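I was written out of Butinstead on page 19, between a leaking roof and an advert break.

You don't get a phone call, by the way. You get the script through the door like everyone else, and you sit down with your tea and flick ahead to find your bits (we all do it, don't believe anyone who says they read the whole thing first), and there you are, getting on a coach with one suitcase. "Don't wait up, Mum." Four words, after all those years!

I'd been in it since 1998. I was supposed to do 7 episodes as the girl who steals a bike from outside the Bemodari, which was the café, and then the audience took to me and I ended up owning the place. I'd been married in there twice. I'd had a baby in the stockroom during a flood, and that baby was now taller than me and played by his third actor.

So I rang my agent at Nedelcu and she said, oh good, you've seen it, as if I'd had a parcel. Then she said Bundico were looking for a voice for a children's thing, all bricks and songs, and could I do jolly? I said I'd been jolly since 1998, thank you, and put the phone down and ate most of a malt loaf.

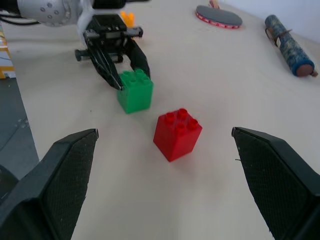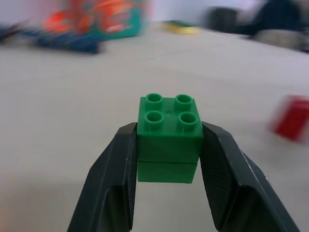
Building bricks, red in the first and green in the second.

The last day was in December and bitterly cold, and the coach wouldn't start. We did the take anyway with four of the crew shoving it from behind, me at the window looking brave while we crept along at the speed of a milk float. My on-screen mum was meant to wave. She'd been told to keep it small, and she did, and then she just carried on waving, well after they'd shouted cut, and I had to look at my suitcase. It was empty, of course. They always are. You have to act the weight.

I went back to the café set afterwards to get my mug. Somebody had already changed the prices on the board. Tea was 95p now, it had been 80 the whole time I ran it, and I stood there absolutely furious about it with my coat on. Then I rubbed out the 95 with my sleeve, chalked the 80 back in and went to find my car.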